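本指引由奥斯特利（Ostley）园艺站编写，适用于庭院及小型苗圃自行采收草花种子的情形。所涉种类以金盏花、百日草、波斯菊、蜀葵等常见品种为主。蔬菜种子及需层积处理的木本种子另有规程，不在本指引范围之内。

# 庭院草花种子的采收、清选与保存

## 一、留种植株的选定

留种植株应在盛花期选定，不宜等到花谢之后再行挑选。选定时应观察株形、花色、花期及抗病表现，凡叶片有明显花叶、畸形或大面积霉斑者，一律不予留种。选定后在主茎基部系挂标签，注明品种名称和选定月份。

同一品种应在多株上留种。仅从单株采收的，后代性状容易偏窄，长势亦可能逐年减弱。

异花授粉的种类（如波斯菊、蜀葵）在不同花色相邻种植时容易杂交。需要保持花色一致的，可在花蕾未开时套上纱袋，开花后用毛笔在同色花之间授粉，再将纱袋套回，至花瓣凋落时取下。对花色没有要求的，可省略此步骤。F1 代杂交品种所结种子性状分离，不建议留种。

## 二、采收时机

种子应在充分成熟后采收。各类判断依据如下：

- **百日草**：花头转为褐色，花梗干硬，轻弯不回弹。
- **金盏花**：外圈瘦果由绿转为浅褐，手触即落。
- **波斯菊**：种子由绿转黑，向外张开呈星状。
- **蜀葵**：果盘外层萼片干枯，内部种子呈深褐色。

采收宜在晴天上午露水散尽后进行。连续降雨之后，应至少间隔两个晴天再采。成熟期不一致的种类应分批采收，不要为求省事而一次剪下整株。波斯菊和金盏花易自然散落，须每日查看；如遇大风预报，可提前连同花梗剪下，倒挂于室内后熟。

## 三、脱粒与清选

1. 将花头逐一揉搓，使种子与花托分离。操作台面应事先擦净，每处理完一个品种清理一次，避免混杂。
2. 用粗筛除去残梗和大块碎屑，再用细筛筛去尘土。
3. 将筛后的种子置于浅盘中，在微风处轻轻颠动，或以小型风扇低档吹拂，令秕粒和花瓣残片飘出。
4. 人工拣除虫蛀、发霉、破裂的种子。

种子表面附着的霉斑即使面积很小，也可能在贮存期间扩散。发现霉粒时，应将邻近种子一并剔除，并检查同批花头的干燥情况。

## 四、质量检查

种子量较多时，建议测定千粒重。随机数取 1000 粒称重，记录结果，与上一年同品种数据对照。千粒重明显下降的，通常与采收过早或植株后期缺水有关。种子量少时不必测定，以免在反复数取中造成损耗。

发芽试验取 100 粒，平铺于湿润的滤纸或厨房用纸上，加盖保湿，置于室内温暖处，每日查看并补水。发芽粒数即为发芽率的百分数。发芽率偏低的批次仍可使用，但应适当增加播种量，并在标签上注明。

## 五、包装与登记

种子应装入纸袋，不得在未充分干燥时装入密闭塑料袋或玻璃瓶。干燥合格后，可将纸袋集中放入密封罐，罐内放置干燥剂，存于阴凉避光处。冷藏保存的，取用时应待整罐回至室温后再开盖，防止种子表面凝结水汽。

每袋应填写以下内容：

| 项目 | 填写示例 |
|---|---|
| 登记号 | 1388 |
| 品种 | 百日草，深红，高秆 |
| 采收月份 | 9 月 |
| 采收地点 | 南侧花境 |
| 发芽率 | 试验后填写 |
| 经手人 | Gergely Hajdu |

登记号一经使用不得重复。即使某批种子已全部播完或废弃，原登记号亦应保留在册。种子分赠他人时，须将登记号抄写在分装袋上，并告知是否经过套袋隔离。

## 六、来年播种前的复查

开袋后先闻气味，有霉味者不用。存放超过 2 年的种子应重新进行发芽试验，并以新结果更新登记。金盏花可于早春在室内播种，百日草和波斯菊宜待终霜之后直播，通常不早于 5 月。蜀葵当年播种多不开花，安排花境位置时应予考虑。

对本指引内容有疑问的，可向园艺站种子室 Orsolya Bodnár 咨询。

## 附：花头晾放

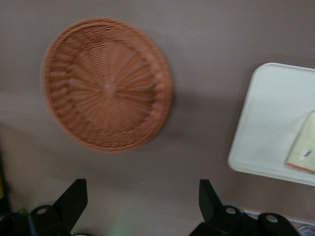
采下的花头在脱粒之前须经充分晾干，时间视天气和花头大小而定，以花托掰开后内部无潮软感为准。晾放处应通风、避雨、避免阳光直射，不得使用烤箱或暖气片加速干燥。盛放器具以透气为先，圆形浅口的编织筐即可满足要求；筐面编条自中心向外呈放射状排列的，条间有凹凸起伏，细小种子容易嵌入，使用前应在筐底衬一层白纸。花头单层平铺，不得堆叠，每日翻动一次。同一筐内只放一个品种，标签随筐放置，待脱粒完成后移至种子袋上。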